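Who signs for the robot?

2021-07-10, by Rukhsana Tarar

I've been reading the new handling rules we got at Ostport, all 8 pages of them, and I have a grumble. They're very good on people. Wrist strap on, power off at the wall, never touch the socket, sign the sheet when you close the lid. Then you reach the part on robots and it's two lines! "Automated equipment shall follow the above where applicable." Well, which bits are applicable? A gripper can't sign a sheet.

My colleague Rizwan Afridi thinks I'm fussing. His view is that a robot does what it's told, so you write rules for whoever does the telling. Fair enough, up to a point. But I've fitted a lot of server parts by hand, and half of what keeps a board safe is stuff I never think about (easing off when a tray feels stiff, say, or keeping my knuckles away from the memory slots). 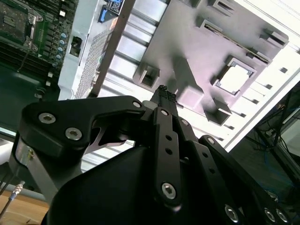 So that's what I'd want written down. How hard may the fingertips push on bare metal? How close can they go to a motherboard before the arm has to slow right down? And what are the tips made of, and who checks them for wear? I'd put a name against each job too, a real person's name, because "the operator" could be any of us on a busy shift.

Naveed Mohmand has offered to draft a page on it, bless him. I've told him to start with the fingertips.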